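Session 8: Small states between big neighbors

Hi all, and welcome back. These are my notes from the lecture, typed up a bit more fully than what I said out loud (I ran out of time again, sorry!). If you missed it, read these first and then the Purnton chapter, which will make a lot more sense in that order.

We started with the word "hedging." A country hedges when it buys security from one big power and does most of its trade with another, and tries very hard never to be asked which one it likes better. It sounds sneaky, but I think most governments would call it Tuesday. The trouble comes when both big powers put a plan on the table in the same week and each wants a signature.

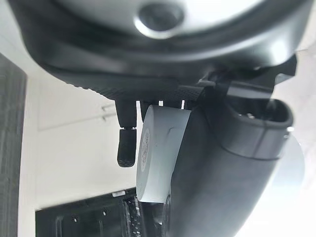 Three terms you need for the paper. Balancing means lining up against the stronger or scarier power. Bandwagoning means joining it. Hedging is the messy space in between, and Gemma Birkett's article argues that it's so messy the word has stopped being useful. I don't agree with her, but she makes the case well and I'd love to see somebody take her side in section.

Then we did summits. I spent far too long on this because I love it! A leaders' meeting has a public part and a private part, and the public part is mostly settled weeks ahead by officials called sherpas. Who stands next to whom, who gets a full sit-down and who gets a chat in the hallway — all of that is bargained over. When a small country's president gets 28 minutes with a big one, somebody at the foreign ministry fought for them. 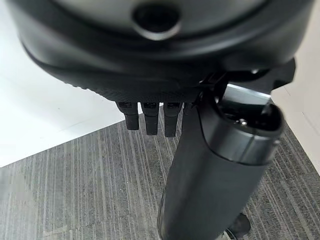
Trade deals are where the squeeze really shows. A two-country deal gives the small partner quick access but not much leverage, and a big regional deal gives it company at the table but takes forever. Think about leverage as a question of how many things you can grip with. The hand in the picture has three black fingers side by side, and the one on the right reaches lower than the other two, so they don't all get to the same place. A small state's tools are a bit like that: trade, votes in regional bodies, and a port or a base somebody wants. One of them nearly always reaches further than the rest, and your job in the paper is to tell me which one and why.

Somebody asked whether domestic politics matters in all this. Yes, hugely, and we'll get there in session 9. For now, just note that a leader who hedges abroad usually gets yelled at by two sets of people at home.

Reading: Purnton, chapter 7. Mudaliar is optional but short.

Section leaders are Filipa Figueiredo and Armindo Godinho, same rooms as in December. Bring 2 printed copies of your outline, one for your section leader and one to scribble on.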